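Okay, it's been a while since I posted about work, and a few of you asked how things are going now that the arms are in, so get a cup of something. This may run to 15 posts, I'm sorry in advance.

For anyone new: I work at Grekis, in returns. People send back homewares they bought online, and we unpack them, check them, and decide what goes back on the shelf. Pans, bowls, candles, ornaments, you name it. On a normal day in April we took in 4,000 items. After the holidays, don't even ask.

There were 157 of us on the floor before any of this started. There are still 157 of us, and I want to say that early, as it's the first thing my aunt asks every single time I call her.

What did change is who stands where. The old job was eight hours of lift, turn, look, put down. My right wrist has opinions about those years. Now the arms do a good share of the lifting and putting down, and we do more of the looking and deciding.

We have two lines so far, and they got named Wania and Palma before management could give them numbers. Wania is the steady one. Palma stops if you so much as sneeze near the belt (I love her anyway).

A big piece of my week now is what we call the practice kitchen. It's all on screen - a simulated counter with a simulated arm, and we fill it with the kind of mixed-up stuff that really comes out of people's boxes. Then the arm tries its picks there before anybody lets it near real stock.

I was very snooty about this at first! I've handled real bowls for years, what was I going to learn from a pretend one? Then Liudmyla Polishchuk from the systems team sat me down and asked me how I'd pick up a bowl with a rough rim, and I talked for an hour. No one had ever asked me that before.

So that's a thing I didn't expect. Myroslav Stetsiuk and I now have a list of 206 awkward items, written by the people who used to swear at them. Thin legs, narrow handles, anything carved, anything that rolls. Vira Kravchuk added nine in one lunch break and she wasn't even trying.

Not everything is rosy and I don't want to sound like the brochure. The training hours were squeezed in between shifts for the first month. Some folks liked the old rhythm, when you could chat across the table all day, and the new stations are farther apart. I miss that too.

Dalia Soliman took it to the floor meeting and we got a shared break back at 10:30, everyone at once, lines paused. Best half hour of the day. Mal-soon Nam brings the good crackers.

Pay went up one step for anyone who signed off on the station training. I think it should have been two, and I've said so, out loud, to the person who decides.

Anyway, I promised some of you a look at the practice kitchen, so I'm ending on that. Ask me whatever you like in the replies, I'll get to them after my shift.

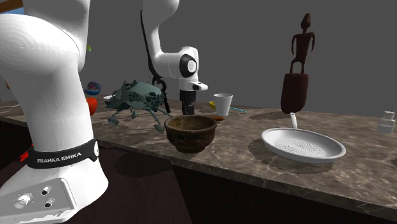

Practice kitchen, arm over the brown bowl. The beetle-looking fellow next to it is my favorite.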